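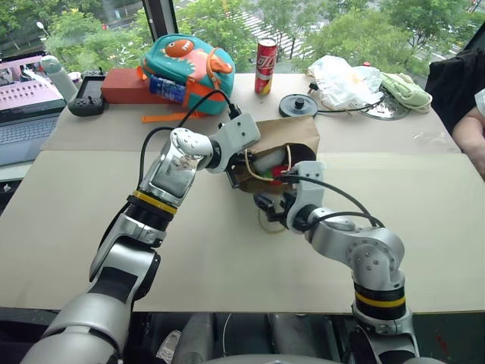
Orkwood Puts a Price on the Paper Bag

9/18/23

Shoppers in Orkwood who forget their reusable totes will soon pay six cents for each paper bag they carry home, after the town council approved a bag fee that took longer to settle than the new bridge did.

The fee starts in February and covers grocery stores, pharmacies, the hardware store and any other shop bigger than a walk-in closet, which the ordinance defines in square feet. Plastic carryout bags have been banned in town for three years. Paper was supposed to be the virtuous replacement, and residents took to it with such enthusiasm that the public works department now spends a good part of its curbside recycling budget hauling the stuff away.

A staff report put the matter in terms anyone could follow. The average Orkwood household, it said, brings home 598 paper bags a year. The report did not say where households keep them, but anybody who has opened the cabinet next to a local refrigerator can fill in that part.

Public comment ran past ten at night. One resident argued that a bag fee was a tax on people with bad memories. Another said she had a good memory and eleven canvas totes, all of them at home. A third wished to speak about leaf blowers and was asked to wait for the leaf blower item, which was then put off to another meeting.

Medeiros Market, the largest grocer in town, had asked for a fee of two cents, arguing that anything higher would drive customers over the line to the next county. The council pointed out that the nearest store in the next county is a half-hour drive each way. The market withdrew the argument and asked for more time to reprogram its registers instead. It got the time.

The bags themselves turned out to be the harder question. Griltutex, which supplies most of the stores in town, objected to a draft rule that would have limited the fee to bags with handles. Under that wording, the company noted in a letter, a customer could dodge the charge by choosing a bag without them and hugging it to the car. The council agreed this was a loophole, spent forty minutes on what counts as a handle, and then struck the word from the ordinance altogether.

Bags for prescriptions, loose produce, greeting cards and hot takeout are exempt. Cold takeout is not, at least on paper. The owner of a sandwich shop on Mill Street asked whether a toasted sub that had cooled off in the bag would be charged at the door. The town attorney promised a written answer.

Stores will keep half of what they collect and send the rest to the town. The town's share is meant to pay for reusable bags, to be handed out free at the library and the senior center. Supporters called this a sensible way to help people avoid the fee. Critics observed that if it works, there won't be any fee left to pay for the bags. Both sides seemed pleased with the point and repeated it several times.

The first batch of free totes will come from Utinura, the low bidder, in a shade the contract calls "municipal green." Samples were passed around the council table. They are sturdy, they fold flat, and the town seal is printed on one side, slightly larger than anyone had asked for. One council member took hers home in a paper bag.

Enforcement will be gentle to begin with. A store that fails to charge gets a letter, then a second letter, and after that a fine of $50. Shoppers can't be fined for anything. Self-checkout machines will ask customers how many bags they used and take their word for it, a policy the finance office described as optimistic.

The fee will be reviewed after its first year. Shops that want a copy of the required counter sign can pick one up at the town clerk's office during business hours. Bring something to carry it in.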